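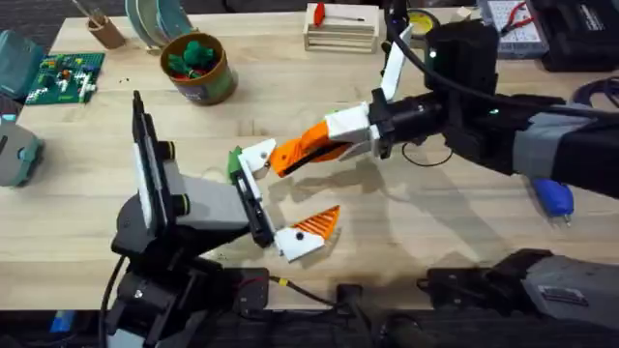

I bought the Trirnik oil after reading that it would bring any tired table back to life, and I have my doubts about anything that claims "any". A pale top like the one on this light wooden table is a hard test, as most oils turn that sort of wood the colour of weak tea. Trirnik says theirs won't. Mine went yellow by the second coat -- only a shade, but I'd paid for none.

The tin says touch dry in 3 hours. I gave it the whole night and it still took a fingerprint. Radka Shehu used the same stuff on her shelves and is happy with it, though hers were dark to start with.

It does shrug off water, I'll give it that. Red wine left a ring. The tin cost twice what I pay for Undmont, and I'll be going back to Undmont in May when the bench needs doing.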